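## The Laundry Corner

Last month's column on folding fitted sheets drew 87 replies, most of them unkind. This month we are aiming lower.
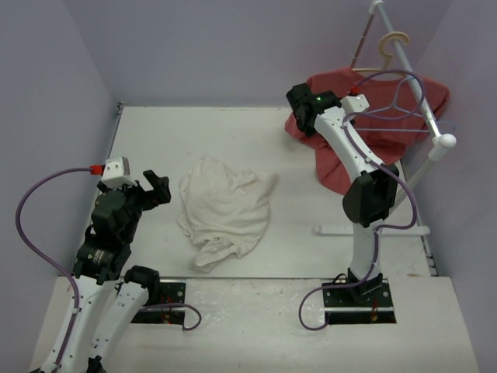
The plain crumpled cloth is where most laundry systems fail. Shirts have collars and pants have legs, and you can generally tell which end to pick up. A creased piece of off-white fabric gives you nothing to go on. It has a pointy bit, a bunched bit and a flap going somewhere else, and whichever part you grab first is wrong.

Our readers in Plavbridge favor the corner method: find one corner, find its neighbor, hold both, shake. This works well if you own a cloth with corners you can locate. The rest of us pat the thing outward from the middle until a corner gives itself up, then lose it again while looking for the second one.

A few points from the mailbag:

- Clear the table first. Folding on top of the mail is how one household put a gas bill in the linen closet until July.
- Untwist before you smooth. Smoothing a twist only gives you a flatter twist.
- Keep reds away from whites in the wash. More than 112 of you have written in about pink dish towels, and we have nothing new to offer except sympathy.
- A garment rack is for garments that are on their way somewhere. Anything on it for over 2 weeks is furniture.

On that last point, the reader who asked whether a red garment can simply be draped around the rack, hanger and all, should know that opinion here is split. It'll dry. It will also remember the rack.

Next month: pillowcases, and whether the Flikberg fold is worth the trouble. Send replies to the usual address, and please keep them shorter than last time.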